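Balis 便携吉他音箱使用感受

先说一下我的情况。我的中文是成年以后才学的，写得不够漂亮的地方请大家原谅。我弹吉他很多年，水平一般，主要在家里弹，有时候跟朋友们的小乐队 Leitão 一起排练。乐队里 Madalena Torres 唱歌，Afonso Marinho 弹贝斯，他的姐姐 Ermelinda 打鼓。我们在 Grokville 的一家小酒馆演出过几次，三月以后所有的演出都取消了，所以我想买一台适合在家里用的小音箱。

我买的是 Balis，充电的那一款，黑色。同一个牌子还有插电的大一号，我没有试过，下面说的都只是小的这台。

外观和重量

箱体不大，一只手可以提起来。提手是皮带的样子，缝线比较整齐，但是固定提手的两颗螺丝有一点松，我自己用螺丝刀拧紧了。旋钮有五个：增益、音量、低音、高音、混响。没有中音旋钮，这一点我觉得可惜，因为我的琴中频比较多，有时候很想减掉一点。

旋钮的阻力很合适，不会一碰就转。可是刻度是灰色印在黑色上面，晚上开一盏小灯的时候，我基本看不清楚，只能靠手感。

清音

清音是我最满意的部分。声音干净，反应快，弹分解和弦的时候每一根弦都能听见。低音旋钮超过一半以后，声音开始发闷，我一般放在十点钟的位置。高音放在正中间就够了，再多会有些刺耳，特别是用琴桥拾音器的时候。

Madalena 在视频里听我弹了一首慢歌，她说混响“像在教堂的厕所里”。我不完全同意，但是我明白她的意思：混响的尾巴比较硬，开小一点还自然，开大了就像两个声音叠在一起。

失真

失真我要说得谨慎一点。增益在一半以下的时候，是一种温和的过载，弹布鲁斯很舒服，可以用手上的力量控制。超过一半以后，低音弦开始糊，快速的节奏型听起来不清楚。如果您主要弹金属，我认为这台音箱不适合您。如果您已经有喜欢的效果器，可以把音箱放在清音，用效果器出失真，这样效果好很多。我用的是一块旧的 Plesside 过载踏板，两者配合得不错。

音量

在普通的房间里，音量完全够用，开到三分之一我就担心邻居了。跟鼓一起排练则不够。二月份我把它带到排练室试过一次，Ermelinda 一开始打鼓，我就听不见自己了。所以请不要相信广告上“适合小型演出”的说法，除非您的演出没有鼓。

低音量的表现倒是出乎我的意料。很多小音箱声音调小以后就变得很薄，这台还能保持一些厚度。我常常在晚上十点以后弹，门关上，家里的人没有抱怨。

电池

充满一次，按照我的习惯（每天晚上弹一会儿），大概隔几天才需要再充。充电的时候也可以弹，但是会听到很轻的电流声，停止弹奏时比较明显。换过一个充电头以后，这个声音小了一点，没有完全消失。

电量指示灯只有绿和红两种颜色，变红以后很快就没电了。我希望能有中间的一档。有一次我正在给 Muthu Chacko 录一段 demo，录到副歌时音箱自己关了，我只好从头再录。 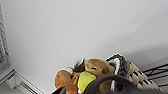
家里一角，架子和毛绒玩具。

蓝牙和录音

蓝牙可以播放伴奏，连接很快，断开以后也会自动连回来。伴奏的音量不能在音箱上单独调节，必须在手机上调，弹琴的时候有点麻烦。如果看带蓝牙声音的教学视频，口型和声音会差一点点，不影响学习。

耳机孔可以当作录音输出来用。声音能接受，比我直接插声卡要好，但是高频有一层沙沙的底噪，在安静的段落里能听出来。Albertina Serrano 帮我混过一首歌，她建议我用话筒对着喇叭录，距离一个手掌。我照她的方法做了，结果确实比较自然，以后我都这样录。

优点：
清音好听，小音量时声音也不薄
轻，容易拿
和踏板配合良好

缺点：
没有中音旋钮
高增益时低音糊
充电时有电流声
刻度看不清

应该买吗

如果您和我一样，大部分时间一个人在家弹，偶尔录一点东西，我可以推荐它。如果要跟乐队一起排练，请多存一点钱，买大一号的，或者买二手的电子管音箱。我自己会留着它，等演出恢复以后再考虑第二台。

有问题可以在下面留言，我看到会回复，可能回复得慢一些。

2020年6月6日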